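October 6, 2024
Najwa Majali

Long one, sorry. A few of you asked what I made of the Pidum two-arm bench package, the one Kassab has been pushing at small labs and food places since winter. I've had my eyes on one. Thoughts below, in no great order.

What they sell you: two arms, a bench, a subscription called Bruleo that runs the "skills", and a person on the phone. The arms you could buy from anybody. The skills are where the money is, so that's what I went to look at.

Price first because everyone buries it. The starter bundle is $1394 a month on a two-year term. Extra skills are $600 each, one-off, except it's only one-off if you stay on Bruleo. Leave and they switch off. It's in the terms, near the back.

The brochure says "handles your everyday dishware". I asked which dishware. Got a PDF with the same sentence in a bigger font.

So I asked for a sorting and plating setup with a mix of sizes and finishes. Clear stuff included, because clear plastic is what we use all day and it's what trips these systems up in my experience. To their credit they didn't argue. 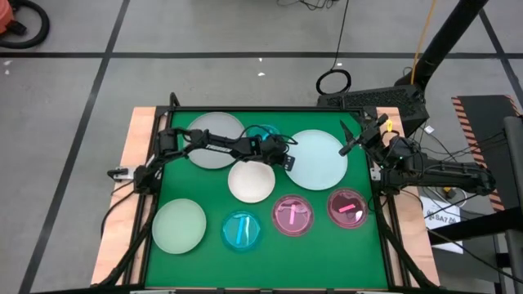
Eight dishes, two arms. The three clear ones with the little coloured sticks are the ones I care about.

Look at the spread there. You've got big plates near the back, a cream one toward the middle, a frosted pale green one over on the left, and the clear dishes along the front. A person would tidy that lot while thinking about lunch. I want to know what happens when the software has to tell a see-through rim from a shiny bit of light.

And I still don't know, which is my main complaint. Kassab quotes 100 per cent on "supported objects". Supported by whom? Over how many tries? If a dish gets dropped, does it count as a failure or does it become an unsupported object? I put that to them in writing and the reply was a link to book a call.

Cable management. Have a look at the wires hanging off those arms. I wouldn't want that over food, and I wouldn't want to be the one wiping it down at the end of a shift. The brochure arms are as smooth as a kettle. If covers exist, put them on the price list.

Floor space, too. The brochure gives you the size of the bench. It doesn't give you the size of the bench plus whatever has to live beside it. Measure your room, then ask them for the full footprint with everything plugged in, then measure again.

Samira Hamdan runs the kitchen side of a catering business and nearly signed in autumn. Her sticking point was the fingers. Two-finger grippers are fine on a rim you can get under. A flat plate sitting flush on a bench is a different job. She asked for a stack of eight dinner plates, separated one at a time. They told her stacking was "on the roadmap for November". She's asked me to pass on that she would like to see the road.

Fair's fair, a few things I liked. The phone support is a real human who knew the product and rang me back the same afternoon. The bench is a sensible idea – you get a known surface at a known height and you're not trying to make the thing work on whatever counter you happen to own. And the quote matched what I was told verbally, down to the dollar. I've been burned on that one before.

Compared it with Fondent while I was at it. One arm, slower on paper, dearer up front, but you own it and the skills keep working if you stop paying. Much duller sales pitch. I trust it a bit more for that, which may just be my personality.

Would I sign? At that monthly figure on that term, no. Give me a three-month trial with my own dishes, left running on a normal working day with none of their people in the room, and a written count of drops and misses. If the numbers are good I'll say so here, and I'll eat my words off whichever plate it hands me.

If you've got a Pidum bench in daily use, and you pay for it yourself, please reply. Mostly I want to hear about clear plastic and what they charged you for replacement fingers.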